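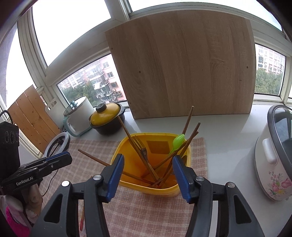

Step 4. Teach the segmenter where one utensil stops and the next begins

By now you have Oltent running and a folder of clips from the hand-held grippers. Pick one with a full utensil tub in it. A lone mug on a bare desk will give you lovely scores and teach you very little.

Open the clip in the label tool and go to a moment when the jaws are open on either side of the yellow tub. Run the stock mask model. It will hand you one large blob called "container" and consider its day's work done. The chopsticks are in the blob. So is the fork.

Fix it in this order:

1. Mask the blue pads first and save them as "self". Do both jaws. Skip this and the planner will sooner or later try to avoid its own fingers.

2. Draw the tub by its rim. It is translucent, so the depth values inside the walls are mostly fiction. Set wall_fill to on.

3. Give each chopstick its own mask, tip to rim. Include the one sticking out to the left over the cloth, which the planner needs to know about before it swings past.

4. Label the green spoon. For the dark spoon behind the right jaw, mask only what shows and tick "partial". Do not guess the rest. The model guesses plenty without your help.

5. Set the plaid tablecloth to "surface". Fine grid lines make the edge finder very excited, and it will report them as objects if you let it.

Export and retrain. My last run used 419 labeled stills, with 229 more held back for testing, and took around 3 hours on an old card.

If the masks flicker between stills, raise track_hold to 7. If the window glare eats the far chopstick, lower the exposure cap in the Irnovura config and export again. The setting is spelled "exposre_cap" in older builds. Both spellings load, but only one does anything.

Step 5 covers grasp scoring.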